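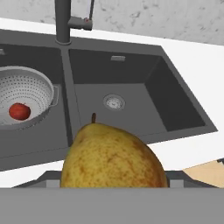 Figure 4. Wrist view in the simulator, sink scene, with the pear at the gripper.

4.3 Setting up the wrist view and the grasp check

In this section you connect the wrist camera of the simulated arm to the Puleo perception module and switch on the grasp check. The Clasport simulator must be installed already (see section 2), and the kitchen scene pack must be loaded.

1. Start Clasport and open the project "Clarkelthorpe sink". Wait until the status line shows Ready.

2. In the Sensors panel, choose Wrist camera and set the frame rate to 29. Do not use the automatic setting here. It follows the speed of your graphics card, and the recorded files will then have different lengths.

3. Press Connect. The preview window opens next to the Sensors panel. The gripper housing must appear along the bottom of the preview, as in Figure 4. If it appears at the top, the camera mount is turned by a half circle. Open Mount, enter 180 in the Roll field and press Connect again.

4. Open the Puleo tab and load the label file for the scene. For the sink scene you need at least these labels: pear, apple, colander, sink, faucet, gripper.

5. Press Segment once. Each labeled object receives a colored mask. Look carefully at the lower border of the held object. In Figure 4 the gripper bar hides the bottom of the pear, and the mask must stop at the bar and not continue over it.

Note: When the mask runs over the gripper, raise the value Edge weight in small steps. The default is 60.

6. Switch on Grasp check. The module compares the position of the held object with the position of the gripper over the last 400 milliseconds. If both move together, the state changes to Held. One single image is not enough for this decision, so the state stays Unknown directly after the start.

7. Set the target region. For the usual place task this is the inside of the colander in the left basin. Click on its rim in the preview and confirm with Enter.

Caution: Do not click on the dark holes of the colander. The region tool takes a hole as a closed outline, and the planner receives a target that is much too small.

8. Press Send to planner. Gagnon, the motion planner, answers with a path or with an error code. The path is drawn in the main window — it is not drawn in the wrist preview.

If the planner reports "target occupied"

The apple is already in the colander, and Gagnon by default does not accept a target region with another object in it. Open Planner, then Targets, and select Allow shared region. The apple remains an obstacle for the fingers, but the pear may be placed beside it.

If the planner finds no path

Check first that the faucet is included in the collision model. In older scene packs only its base was included, and paths through the column were possible. After an update of the pack, delete the saved collision model and build it new with Rebuild. You can also raise the limit for planning attempts to 1,000. Higher values are accepted but make the program slow to answer.

Save the settings with File, Save sensor profile, before you continue with section 4.4.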